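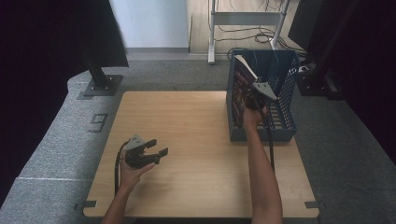

The navy basket on the light wooden tabletop, with a dark red and black book standing up inside it.

Welcome to the book basket page! I have been meaning to put this up since August, when Ulla Väisänen gave me the keys to the reading room on the second floor of Orkmont and told me, very kindly, that the shelves could do with "a little love." They could. There are 97 books in the small collection, and when I started they were sitting in whatever order people had left them in, with the cookbooks leaning on the poetry and a whole run of travel guides lying flat on top of everything else.

I like a basket for this kind of work. You can stand the books up in it with their spines where you can read them, and carry a few across the room without dropping any (I have dropped plenty over the years, and once a dictionary on my own foot). Five at a time is my limit now, and fewer if they are the big heavy hardcovers that Ulla loves so much.

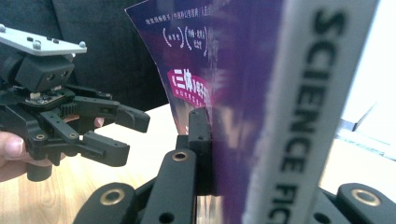
Science fiction has turned out to be the part I enjoy most, and I keep slowing down when I get to it. We have some in English and some in Chinese, and after going back and forth over two cups of tea we decided to keep the languages together on one shelf, so that somebody who comes in for The Three-Body Problem, or 《三体》, might wander along and find something else they like. The thin booklets are the trouble! They curl and slump if you give them any room at all, so I tuck each one in beside a thicker book and let the neighbor hold it up.

There are two shelves still to go, mostly gardening and old magazines, and I'll add more pictures as I get to them. If you'd like to borrow something in the meantime, come by on Sunday after lunch and have a good long browse. The kettle is usually on, and the comfortable chair is the one by the door.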